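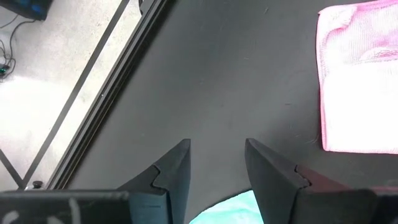 Fig. 3. Table top with metal edge rail; black frame bars beyond.

4. Fitting and levelling the top

Read section 3 before you start. The frame must be standing on its final spot, with all corner bolts finger tight only.

4.1 Lay the top face down on a clean blanket. Do not slide it across a bare floor.

4.2 Lower the frame on to the underside. Line up the slots in the cross bars with the threaded inserts.

4.3 Fit one washer and one short bolt (bag C) at each slot. Turn each bolt three full turns and leave it loose.

4.4 Measure from the frame to the rail at both ends of each long side. The two readings on a side must match to within 3 mm. Shift the frame if they do not.

4.5 Tighten the bolts, working from the middle outwards.

CAUTION: Use a hand tool. A power driver can strip the inserts, and stripped inserts are not covered by the guarantee.

4.6 With a second person, turn the table on to its feet. Lift by the frame. Do not lift by the rail.

4.7 Place a spirit level along the long side, then across it. Turn the feet clockwise to raise a corner. Lock each foot with its nut.

4.8 Tighten the corner bolts of the frame and check the level again.

Note: Menis 800 tops are supplied with two extra cross bars. Fit these before step 4.2. The Menis 493 does not use them.

Cleaning
Wipe the top with a damp cloth and dry it straight away. Lint may be lifted with a soft brush. Do not use scouring powder, solvent or wax polish.

Spare parts
Order bag C as part 2470 from Brurnaton. Give the model name and the number on the label under the top.

Text revised 10 Oct 2021, K. Kołodziej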